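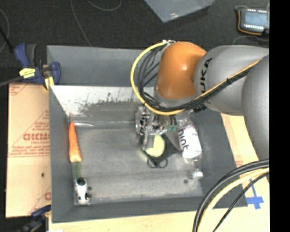
Tollcombe Institute | Department of Facilities and Supply | Storage and Handling

Gray Storage Bins, Large Format

The Department maintains a stock of large gray bins for loan to teaching units, laboratories and offices. Bins may be reserved for a single day or for a full term. Requests are accepted from any unit with a current account number.

Stock and sizes

The standard bin is 32 inches long and 12 inches deep. The total stock is 169 bins, held at the Uvville store. Lids are issued separately and must be requested on the same form. Dividers are no longer supplied.

Orders for more than 12 bins require the signature of a department head. Units that need bins during December should apply early, as the store closes for the annual inventory.

Loan period

The maximum loan is 90 days. A loan may be renewed once if no other unit has placed a request. Bins kept past the due date are charged to the borrowing account at the replacement rate.

Care and cleaning

Bins should be emptied and wiped with a mild detergent before return. Bleach, solvents and steel wool must not be used. Surface scuffing is considered normal wear and is not charged. Cracks, holes and broken rims must be reported at the time of return.

Adhesive labels are not permitted on the outer walls. Tie-on tags are available at the counter in packs of 12.

Restrictions

Bins may not be used for food, for liquids, or for chemical waste. Units handling chemical waste should consult the Brultard Building safety office, which issues its own containers.

Delivery

Delivery to the main campus is free of charge. Deliveries to the Vlček Annex are made twice a week, and someone must be present to sign. Bins left unsigned are returned to the store.

Contact

Radomír Urban, Supply Coordinator
Uvville Store, Counter 2

Page last revised 30 March 2008
Related pages: Shelving | Hand Trucks | Surplus Property | Forms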